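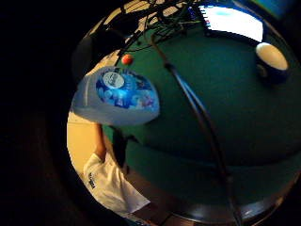
Hollener Photo Services, Color and Print Workshop

August, notebook 2, continued from the calibration pages

Went back to the school portrait batch for Clumen. 1,312 files delivered by the second shooter, all raw, all tagged with the custom white balance from the gym. Skin reads magenta on the proofs. On my monitor it looks fine, so I stopped trusting the monitor and measured.

Profiled the display again at 120 cd/m2, D65, gamma 2.2. Old profile was built at a brightness the panel no longer reaches. Delta E average went from 3.9 to 1.1 after the new one. The magenta is now visible on screen too, mostly in the shadows under the chin.

Pulled 54 frames with the gray card in them. Card reads green-low by four to six points in every frame shot after the lunch break. Before lunch it is neutral. Joni Lindqvist confirms the key light was swapped at lunch and the custom balance was not redone. Flash tube in the replacement head is older. Logged the head for a tube change.

Fix: split the batch by capture time at 12:40, tint correction of -5 on the second half, temperature left alone. Ran it on ten files first. Prints on the luster stock match the morning set under the viewing booth. Under the office tubes they do not, but neither does anything else. 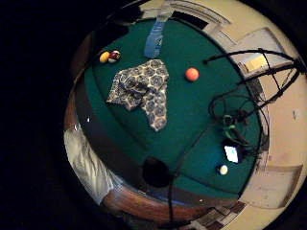
Elli Niskanen

Full run exported 15:10. 16-bit TIFF to the archive, JPEG to the lab folder. Two files failed on write, both fine on retry — the Dremon drive is close to full and needs clearing before the next job.

Pentti Eskola wants the camera profile rebuilt as well. I would hold off until the new tube is in, otherwise we profile the fault. Kaisu has the color target, last seen in the Tuominen case.

Open:
Reprint order for the morning group, crop was off by 3 mm on the 5x7s.
Check shutter count on body B, last note says 1,000 past service interval.
Ask Eoin whether the lab still wants sRGB embedded or will take Adobe RGB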